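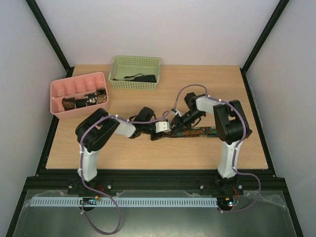 Home > Questions > Tidying > Ask

Rolled scarves or socks in a divided tray – do they stay put?

I've got a pink plastic tray with small square cells at the back and one long section in front. Rolls fit the long bit but flop open once I take one out. Any fix?

Filed under: Drawers & Wardrobes

Rosario Sartori
Fold in thirds first, roll tight, seam side down. Fill the gap with a spare roll.

dramville85
I gave up and use a basket with holes. Straps go in there too.

Jun 20, 2022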